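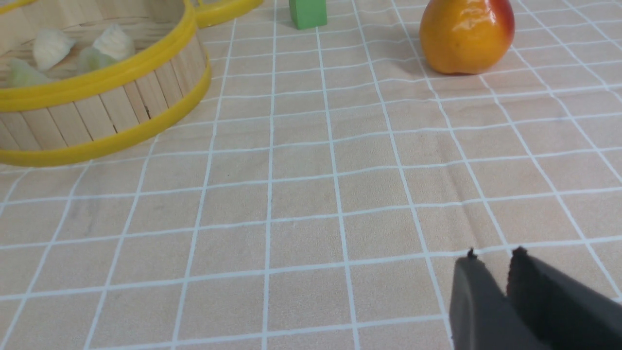
3.2 Setting the table

Figure 4. Play food in a round, slatted wooden basket with yellow trim, on the checked tablecloth.

We had supposed, perhaps a little innocently, that the cloth would hardly matter. Yet in the 90 home visits of the Ponadgate study, families kept coming back to it — a plain beige cloth with thin white lines, creases and all — as the thing that made a corner of the floor or table feel like a meal. The basket (Figure 4) holds four soft, pale pieces, two white and pleated, two greenish, which might pass for dumplings or vegetables, and we were glad to leave the naming to the children (cf. Räsänen and Imura).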